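Punov Local History Society
Minutes of the ordinary meeting, 3 March 2025

Present: Griet Baert (chair), Els Geerts (minutes), Nhung Châu, Malsha Munshi, Aurelio Benítez, and eleven members. Apologies were received from two people and excuses from one.

1. Minutes of the previous meeting
Approved after one correction. Mr. Benítez was recorded as having called the old tannery "a pile of bricks." He said "a fine pile of bricks." The adjective has been restored.

2. The founding date
The chair reminded everyone that this item had been allotted ten minutes. It took fifty.

Ms. Châu presented her reading of the Wiklow deed, by which Jonas Wiklow bought 1,382 acres between the river and the ridge road, meaning to lay out a town for "sober persons of moderate means." She has now been through both copies. The county copy gives the purchase a full two years before the date carved on the town sign, the fountain, and the bench outside the post office. The family copy agrees with the county copy. The bench agrees with the fountain.

Mr. Benítez argued that a town begins when people live in it, and that in the year of the deed the land held a sheep barn and a man named Tully. Ms. Munshi asked whether Tully did not count as people. Mr. Benítez said Tully was seasonal.

Ms. Châu moved that the society adopt the deed date in its publications. Carried, nine to five, two abstaining. The secretary will write to the town about the sign. The bench was left out of the letter by general consent.

3. Wiklow's street plan
Ms. Munshi reported on the original plan, which shows 500 house lots, a bandstand, an ornamental lake, and a streetcar line running to Bristasus. Of these the town received the bandstand, and 212 of the lots before the money ran out. The lake is now the supermarket parking lot, and after heavy rain it makes an effort.

She has matched most of the present street names to the plan. Prospect Avenue was to have had a prospect. Three streets were named for Wiklow's daughters and a fourth, Augusta Place, for somebody the family papers are careful not to mention. Mr. Benítez offered a theory. The chair asked him to offer it in the parking lot.
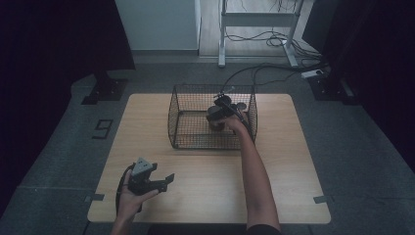
Table with wire basket and hand-held gripper.

4. The Ait Ali store ledgers
The Ait Ali family has agreed to lend the daybooks of the dry goods store on Main Street, nine volumes in all. Ms. Châu has read the first and reports that it is mainly nails, lamp oil, and people promising to pay in the fall. Wiklow himself ran up a bill for hats. The society thanks the family and has promised not to publish the names of debtors whose grandchildren still live in town, which limits the index considerably.

Agreed: the ledgers to be photographed and returned before any further work is done on them. Ms. Châu to arrange it.

5. Walking tour booklet
The second draft was circulated. Comments:
- Page 4 says the depot was "built to last." It was torn down after nineteen years. Amend.
- The map has north at the bottom. Ms. Munshi says this is how one walks it. Left as is, with a larger arrow.
- Two members want more about the flood. One member wants less about the flood, her family having owned the dam.

The print run was set at 500 copies, to be revised if the founding date changes again.

6. Money
The balance stands at $2,820. A request to buy a glass display case was put off until it is known where a display case would go. Dues are owed by several persons present, who studied the ceiling.

7. Any other business
Mr. Benítez has found a photograph of the bandstand with a band in it. Admired. He will ask his cousin in Bristasus whether she can put names to the two cornet players.

A member asked if the talk on boundary stones could be shorter than last year's. The speaker, who was in the room, said it could.

The chair closed the meeting at 9:20 p.m. Item 2 continued on the front steps.

Els Geerts, secretary

Filed under: Minutes & Reports, Early Punov

Recent items
Who Was Tully? A Reader Writes
The Streetcar That Stopped at the Drawing Board
Hats, Nails, and Lamp Oil: Notes from Main Street
Boundary Stones, Part Two

Punov Local History Society | Contact the secretary | Back to top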